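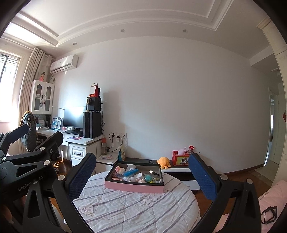
Home | Issues | Authors | Contact
Reading time: 5 min
Last updated: February

3.2 Small belongings and the decision to keep

The second part of our survey in Draltton asked households about objects which have no fixed place in the home. By this we mean the things that end up in a drawer, a tin or an open box: old stamps, keys without a lock, figurines, a memory stick of unknown content. Earlier work on household clutter has mostly looked at clothing, paper and furniture, and the small belongings were put together under "other". We think this category deserves its own treatment, as it was the one our participants talked about the longest.

In total 257 households took part, and 1,873 objects were entered in the diaries. Each participant chose one container at home and went through it piece by piece, with no limit on time. For every object they wrote down where it came from, when they last used it, and whether they would keep it. The diary form was adapted from the one of Kaufmann, with two questions removed and the wording made simpler after the pilot with 17 persons.

Figure 3. Two settings with small household objects: an open box of mixed items on a bed, and a glass jar lying on a patterned bedsheet.

The answers on origin were less clear than we expected. Many participants could name the person who gave them an object but not the occasion, and a few wrote a whole page on a single button. One woman from the Plattner district described a coin purse in the colour of her grandmother's kitchen, and then marked it "do not keep".
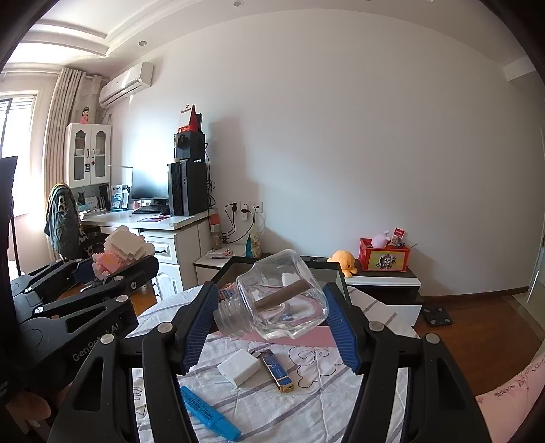 Jars and bottles were a difficult case for the coding. Some participants counted a jar as a container and others as an object, and it was not always possible to tell from the diary which meaning was intended. Annelies Kaufmann and Cyrill Sutter coded these entries separately and then compared their lists. They disagreed on 30 entries – mostly jars with only one thing inside – and these were left out of Table 4.

Use in the last year was a weak guide to keeping. Objects that had been repaired at home were kept more often than objects of the same type without repair, also when the repair had failed. We return to this point in Section 4, where the diaries are read together with the interviews from Balorari.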